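I caught up with the lead researcher at Venska's robot learning group over a long coffee, and I'd barely sat down before we were into it. The group's been working out how much a robot arm can learn in simulated living rooms before it ever touches a real one, and their newest method, Darno, has been getting a fair bit of chatter.

"Everyone used to make the rooms prettier," she told me. "We made them messier to look at. Same layout, but we shuffle the lighting, the colours, where the arm is standing, the angle you're watching from."

So how many rooms are we talking? "We built 517 layouts, and each one gets 100 variations. It's a lot of sofas!" (She laughed, but I got the feeling she's seen enough sofas.)

I asked what a policy learns from all that shuffling that it couldn't get from one really good room.

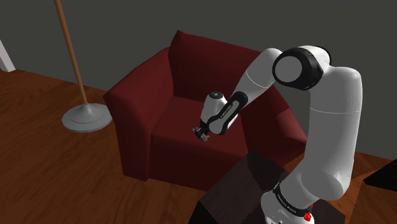 "It stops leaning on the background," she said. "Train in one room and the arm gets lazy -- it learns that a certain patch of wall means reach left. Change the paint and it's lost. With Darno it has to pay attention to the shape of things."

The part I liked best was how they test it. They keep 2 sets of rooms completely out of training, one built in-house and one put together by a partner lab at Tandirmont, who are apparently quite mean about it. Over 1388 trials in those unseen rooms, the arm trained on shuffled scenes beat the old one in both sets, though the gap was smaller in the Tandirmont rooms.

Was she disappointed? "A bit, yeah. Soft furniture is still our weak spot. Our simulator treats a cushion like a brick, and a real cushion isn't a brick."

Fixing that is the winter job. They're borrowing a contact model from the Sandhu project and hope to have it running by August -- "if the graphics cards hold out," she added, and went off to get us another coffee.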